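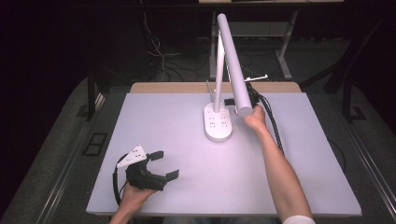
A white desk lamp with what look like outlets in its base, on a pale board over a wood table.

How to Work Out What Your Desk Really Costs to Run (and Ignore Most of the Advice)

Posted Aug 24, 2024 by Craig Halliday

Every fall the same article comes back. Unplug your chargers, it says, and watch the savings roll in. I have read it in the Kerwood town newsletter, in the flyer that comes with my bill, and on more home blogs than I care to admit. Hardly any of them give you a number you can check against your own house.

So check it yourself. You need a plug-in watt meter, a pencil, and one electric bill. The whole job takes an evening of real work plus a few days of waiting. I don't sell meters and I don't much care which one you buy.

Before you start

Find the price you pay per kilowatt-hour. Don't use the big number in the bill's sales pitch. Take the total you were charged for energy, including the delivery part that goes up with use, and divide it by the kilowatt-hours used. Leave out any flat monthly fee, which you'd pay with every light in the house off. In my examples I use 20 cents because it keeps the math easy. Yours will be different.

Borrow the meter if you can. Our library in Kerwood lends them. If yours doesn't, a basic one is fine, but I'd be wary of any reading under a watt or so. Cheap meters are poor at small loads, and the box won't tell you that.

Step 1. Make a list of what stays plugged in

Walk around the desk and write down everything with a cord. Lamp, laptop, monitor, speakers, printer, phone charger. Don't guess at the watts yet. The label on the back gives the most the thing is rated to draw, and a lot of bad advice starts with people treating that as everyday use.

Step 2. Measure each thing turned off

Plug the meter into the wall and the device into the meter. Switch the device off the way you normally would. Let it settle for a few minutes, then write down the reading. Printers can take a while to go to sleep, so give them longer.

Most of what I tested came in low enough that I stopped being excited. A modern phone charger with no phone on it hardly moved the display. The old pair of speakers was the worst of the lot, and I'd have bet on the printer.

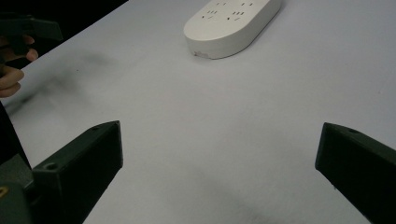

Step 3. Measure each thing in use

Same setup, device on. For anything that changes with what you're doing, such as a laptop, a single reading is close to useless. Use the meter's running total instead and leave it in place for a few normal days. If it shows kilowatt-hours and hours elapsed, you have all you need.

Karine Hiebert, who reads these drafts and finds the holes, asked why I don't just put the whole power strip on the meter. You can, and it's a fair check on your total. It won't tell you which item is the problem though, so do it last. Stay within the meter's rated load, and keep space heaters out of the test.

Step 4. Do the math

Watts times hours, divided by 1,000, gives kilowatt-hours. Multiply by your price. Say the desk as a whole draws 5 watts when everything is "off" and sits like that all year. That comes to a bit under 44 kilowatt-hours, or less than nine dollars at my 20 cents. 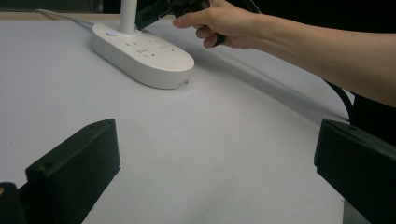

Nine dollars is nine dollars, and I'm not going to tell you to wave it away. But it's a long way from the claims you'll see in ads for "smart" strips, and if the strip costs 44 dollars you'll be waiting about five years to break even. Some of those strips also use a little power themselves to stay smart. Put that on the meter too before you believe the payback.

Step 5. Decide what's worth changing

I'd go after three kinds of thing and leave the rest alone.

Old gear that draws power while off. Put it on a plain switched strip or get rid of it.

Desktop computers that never sleep. One drawing 60 watts around the clock costs over 100 dollars a year at my rate. Changing the sleep setting is free.

Anything that makes heat on purpose. A small heater under the desk will swamp every charger you own.

What I'd skip

Plug-in boxes that promise to "clean" your power and cut the bill. Home customers are generally billed for real energy used, and a box on the wall doesn't change what your fridge needs. I haven't seen a test that convinced me - if you have one with the method written out, send it in.

I'll run the same test on the kitchen in November, starting with the fridge.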